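Demonstration by teleoperation

Demonstration by teleoperation is a method of programming a robot in which a person performs a task through the machine's own arms, from a console or a pair of hand controllers, while joint positions and video are recorded. A control policy is then fitted to the recordings. The method is distinct from kinesthetic teaching, in which the arm is pushed through the motion by hand.

Suturing

Suturing is a common subject of study. It involves thin instruments, a curved needle, and a thread that bends freely and can hide behind the tools. Small cameras fixed near the instrument wrist supply close views of the jaws and the tissue. 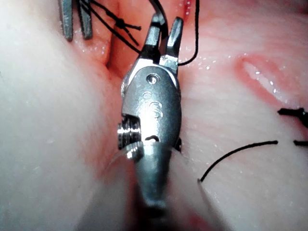

Thread handling is usually recorded separately from needle driving. In the Lornside protocol, written by Azra Georgiev and Mayu Hosoda, an operator completes 22 practice runs before any recording is kept. Each accepted recording is divided into segments: grasp, insertion, extraction, pull-through, and knot. Segment boundaries are marked by a second person.

Needle orientation is a frequent source of error. A curved needle must follow its own arc through the tissue, and a small rotation in the jaws changes the exit point.
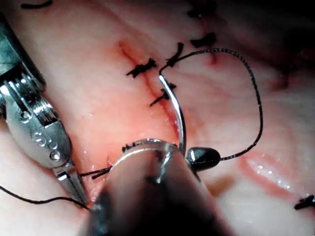

Limitations

Recordings carry the habits of the operator, including pauses and regrasps. Ebihara and Savchuk discarded 13 of 56 recordings for this reason. Cable-driven wrists also report joint angles with some error, so many systems store relative motions in place of absolute positions.

See also

Kinesthetic teaching
Imitation learning
Motion scaling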